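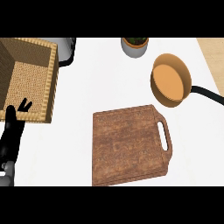
Kirnolthorpe turns out for its May fair

The gates opened at 11 on Friday and the first coaches from Clilau were already parked along the lane. Stallholders had 98 pitches between them, 14 more than last year, and the brass band played twice.

Kamlesh Mittal, who runs the fair, said the vintage tractor parade was the busiest part of the day. The tug-of-war went to the Chaturvedi bakery team, who beat Prostia in the final. The raffle raised $200 for new bunting.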